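Project report, module 6, submitted 24th June
Kiros Woldegiorgis and Fasil Shiferaw, Fornesgate

## What we set out to check

The Gashaw planner was handed to us with a claim attached: give it two arms and a goal, and it works out a pour by itself. We doubted it. Most of the pouring demos we had read about were replayed motions with a planner's name on the front, and we wanted to see how much of ours was the same. The task was water from a cup into an open bottle, with one gripper holding the bottle and the cup brought to it.

## Setup

Gashaw plans both arms together. Cotis, the perception module, gives it a pose for the cup rim and one for the bottle mouth. Everything else (grip width, tilt speed, when to stop) lives in a settings file that we ended up editing far more than we had hoped. Before each attempt the bottle stands with its lid off between the open fingers and the planner waits for a pose.

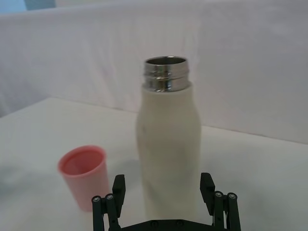 Does the planner know where the bottle is once the fingers close? Only by assumption: it takes the last pose from Cotis and treats the bottle as fixed to the gripper from then on.

That assumption bothered us all term. If the bottle shifts a little during the grasp, the stored pose is wrong and the planner has no way of finding out. We added a second pose check after the grasp, and it costs 2 seconds per attempt.

## Lining up the cup

The planner breaks the approach into a coarse move and a fine move. The coarse move was fine. The fine move depends on the rim estimate, and Cotis was not made with shiny steel in mind. A polished neck picks up the color of whatever is near it, so the segmentation can take a pink reflection for part of the cup.
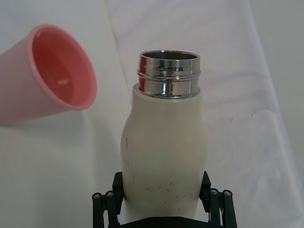
*Figure 2. Bottle gripped low, cup tilted to the left of the neck.*

We masked out the neck and fitted the bottle mouth from the shoulder upward. That steadied the estimate, but it also means the software now depends on the shape of one bottle. A different bottle would need a new fit, and we have not tried one.
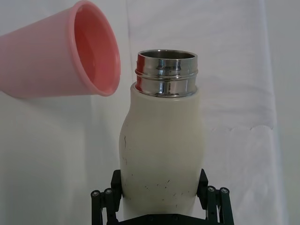
Fasil Shiferaw disagreed with how I first wrote this part: his view is that a hand-made fit is still perception, and that calling it a cheat would rule out half of the field. I have left my wording softer than it was, though I still think the report should say plainly that the fit came from us.

## Tilt control

The tilt follows a fixed curve with 3000 steps. There is no feedback from the stream. We tried stopping on a change in the rim image — clear water against white cloth gives very little to work with — and went back to the fixed curve. 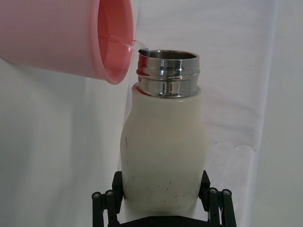 Why not use the weight of the bottle to decide when to stop? We had no force reading we trusted at the wrist, and the arm's own motion swamped the small change we were looking for.

## What we would claim

Gashaw finds a path for two arms that do not hit each other, and it does this well. The pour itself is a curve we tuned by hand. The settings file has 75 entries and we changed most of them, several without being able to say what they did. Anyone who picks this up in October should start by logging every change to that file, which we did not do until late.

The pose check after the grasp is worth keeping. The neck mask should be replaced.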